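Re: Cadarent cell, tray pickup drifting again

On 858 firmware, someone wrote:
> Gripper closes short of the tray rim every time
> since the June update. Sim at your end agree?

Not quite. Reloaded the Destby room in sim, orange tray on the floor, arm not loaded yet. Tray origin was set to the rim, should be the inner base. Fixed in the config, will push tonight. Pls re-zero joint 2 before you try it, and leave teh speed low for the first 3 picks.

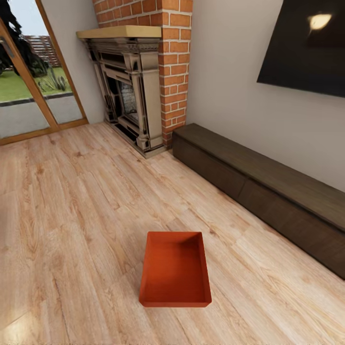
Pinheiro replied that joint 2 was zeroed this morning and the offset is still there, so check the tool length aswell.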